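From: Charoen Mahawong
To: manipulation-users
Date: 8 June 2025
Subject: Re: [manipulation-users] Parallel gripper for PC disassembly/reassembly, stroke vs. fingertip width

On the list, Ratanaporn wrote:

> We are setting up a desktop PC assembly cell along the same lines as
> yours and have to choose between the Jodell electric gripper and the
> Peltar. Our mechanical people favor the Peltar because of the stiffer
> finger mount. Two questions before we order.
>
> 1. Did fingertip width or stroke turn out to be the limit for you? The
> data sheets only help with the second one.
>
> 2. Is position feedback on the Jodell good enough to detect a missed
> grasp on something as thin as a RAM stick, or did you need a camera
> for that?
>
> Also, are you still running the Kellcombe controller, or did you move
> gripper control to the arm's own tool I/O?

Answers in order, with the caveat that we only compared the two grippers on one arm and one case style.

1. Fingertip width, by a wide margin. Stroke was never the problem on either unit. The widest thing we grasp is the hard drive in its caddy, and we take that across the narrow direction. The tight spot is the RAM. With a module already seated next to the target slot, the stock fingertips on the Peltar touched the neighbor before they closed on the part. We ground a set down and that fixed the clearance, but the thinner tips flexed under insertion load and we lost most of the stiffness you would be paying for. The stock Jodell tips are narrower and we got away with adding a rubber pad on the inside faces only.

The CPU is a different case. Both grippers can pick it by the edges if the fixture recess leaves room for the tips. Ours did not at first. We reprinted the fixture in March with relief cuts on two sides of the recess, and the failures at pick went away. Placement in the socket is still the weakest step in the whole sequence. The approach has to be vertical to within what the socket frame allows, and any tilt left over from the pick carries straight through to the place. We approach from above with the case on its side, stop short of the socket, correct in the plane of the board, then come down slowly under force limit. 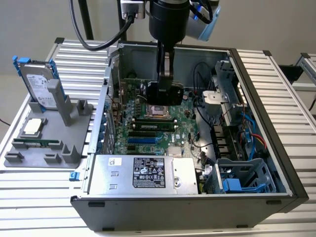 We ran 3,607 cycles in total across both units, a cycle being one approach, grasp, retract and release on any of the parts. The Jodell did 2,016 of those. Please do not read the split as a preference, the Peltar was out for a while with a damaged cable. I do not have clean success rates per part that I would stand behind, as the fixture changed partway through and I did not rerun the early tests.

2. Position feedback is good enough to tell you "closed on nothing" versus "closed on something" for a RAM stick, provided you calibrate the fully closed position with the pads installed. If you calibrate bare and then add pads, the offset is larger than the board thickness and every empty grasp reads as a success. We lost an afternoon to this. Recheck after replacing pads too.

It will not tell you that the stick is held crooked. For that we use the fixed camera at the side of the table. A wrist camera would see the part better at pick but it looks straight at the back of the fingers at place, and we did not have room for a bracket that would angle it.

On the controller: we are still on the Kellcombe, but only for the test log. Gripper commands now go through the arm's tool connection. With the Kellcombe in the loop, the delay between the close command and the first position change varied by up to some 300 ms, and it was not repeatable. That does not matter much for pick and place of large parts. It matters if you want to start the retract as soon as contact is detected. If you keep the Kellcombe, poll the gripper status on its own connection and leave the motion commands on another. Sharing one made the jitter worse.

A few smaller points:

- Cable routing. Leave more slack at the wrist than looks right on the bench. The Peltar cable I mentioned was pinched during a rotation that was well inside joint limits.

- Force setting. The units on the two vendors' scales are not comparable. Put a load cell between the fingers and make your own table. Both grippers needed a fresh table after the pads were changed.

- Fixture. Hold the drive upright and keep the tall parts away from the approach path to the low ones. Our first layout had the drive between the arm and the RAM slot and the planner took a long detour on every pick.

- Table. Ribbed aluminum is convenient for clamping but check that the case sits flat on it. Ours rocked slightly on its side until we shimmed it, and the error showed up at the socket first.

If I were ordering one today for RAM and CPU work I would take the Jodell and put the difference into spare fingertips. For drives and power supplies only, the Peltar. I can send the STL for the current fixture and the log format off list if you want them.

Charoen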